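Vernham Household Storage Survey

README for the public release. Last updated 2 August 2023.

Summary

This folder holds the answers to a postal and online survey on how people in Vernham store things at home: what they keep, where they keep it and how often they take it out again. There are 592 completed forms, one per household. The survey was run by Fadime Uçar. Bülent Kırmızıgül cleaned the data and wrote the scripts.

Files

responses.csv — one row per household, 46 columns
items.csv — one row per stored item named in the free-text answers
codebook.txt — column names, question wording and answer codes
form.pdf — the paper form as posted
clean.py — turns the raw export into responses.csv

All text files are UTF-8 with comma separators. Missing answers are left blank. A zero always means the person wrote zero.

How the answers were collected

Paper forms went out in April to addresses in the Coltent and Ovetti districts. The online version used the same questions in the same order. The column "mode" tells you which one was used. Online answers tend to be shorter in the free-text boxes, so compare the two groups with care.

Cleaning

Forms with fewer than nine answered questions were dropped. Spelling in the free text was left alone except for place names. Floor areas given in square feet were converted to square metres and rounded to one decimal place. If a person ticked two boxes where one was asked for, both codes are kept, split by a semicolon.

Storage categories

Each item in items.csv has one of 23 category codes. The ones that caused the most trouble were:

BAG — woven, plastic or cloth bags used for keeping things in
BOX — cardboard boxes, open or shut
CAB — cabinets, cupboards and sideboards, including things kept on top of them
COR — things standing in a corner with no container

Where an item fits two codes, the container wins over the place. A bag on a cabinet is BAG. The place is kept in the column "where_kept".
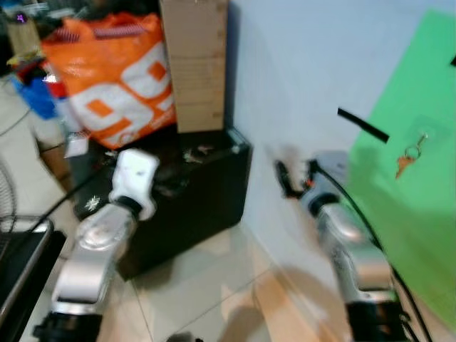

Figure 1. Corner storage: large woven bag (BAG) and tall cardboard box (BOX), the box on top of a cabinet.

Known problems

Question 14 was printed without its "don't know" box on part of the paper run. Use the column "q14_ok" to filter.
The Atanasov estate sits across both districts and is coded as Ovetti throughout.
Household size includes lodgers on the paper form but the online wording was less clear.

Licence

CC BY 4.0. Please name the survey and give the date of the version you used. Corrections are welcome — send the row number and the column name.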